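4.2 The withered hand as a test case

Mark 3:1-6 is a short passage that has been asked to carry a great deal. A man with a withered hand is in the synagogue on the Sabbath, Jesus tells him to stretch it out, and it is restored. The man never speaks. We are told nothing of his name, his work, his faith or what became of him. Yet in the sermons we collected he is seldom left that bare. Of the 427 sermon transcripts in the Trillura collection that treat the passage at any length, most give him a trade, a family to feed, or a history of shame.

Some of this has old roots. Luke 6:6 says that it was the right hand, and Jerome reports a gospel in which the man was a mason who asked to be healed so that he would not have to beg. Preachers who use the mason rarely say where he comes from. In a close reading of 100 transcripts, Negussie and Arain marked each detail as belonging to Mark, to a parallel account, to later tradition, or to no source they could find. The last group was the one that grew as they read. We see no reason to think that the preachers meant to mislead, but we doubt that their hearers could tell which parts of the story were in the text.

Hadgu has argued that such additions are harmless, and even that they follow the method of the evangelists themselves. We are not persuaded. Matthew adds the saying about the sheep in the pit, and the addition bears on the dispute over what may be done on the Sabbath. A hungry daughter waiting at home bears on nothing in the passage. It moves the weight from the argument with the Pharisees to the private trouble of one man, and the plot against Jesus in verse 6 then arrives from nowhere. Several of the sermons solve this by leaving verse 6 out.
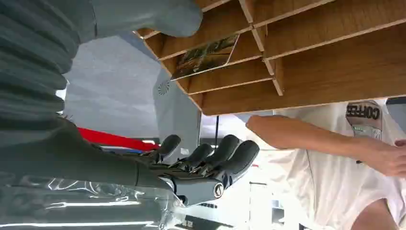 Figure 3. Humanoid robotic hand and forearm, with wooden shelving at upper right.

A second claim deserves more care than it usually gets. It is often said that the command "Stretch out your hand" asks the man to do the one thing he cannot do, so that his obedience is itself the miracle. This preaches well. The Greek word behind "withered" has the sense of dried up, and it suggests a limb that was wasted or stiff, but Mark does not say how far the man could move his arm. A person with a useless hand may still be able to hold it out. Carré makes the same objection in her unpublished notes, though she goes on to treat the command as a trial of faith anyway, and we cannot follow her there. Faith is not mentioned in Mark 3:1-6.

Alemneh suggested to us that listeners supply these things for themselves whatever the preacher does. Her group interviews at Tefera offer some support. Asked to retell the passage from memory, eight participants described the man as pleading for help, although the version read to them had no such line. The sample is small and the participants knew one another, and retelling in a group invites people to borrow. We would not build on it without a repeat in which each person is interviewed alone.

What can be said from the transcripts is narrower. Additions cluster at the start of the sermon, before the text is quoted, and they thin out once the preacher turns to verse 4 and the question of doing good or doing harm. Whether this reflects a habit taught in training or a plain wish to hold attention is a matter the present data cannot settle, and we return to it in Section 5 only to set out what a better collection would need to record.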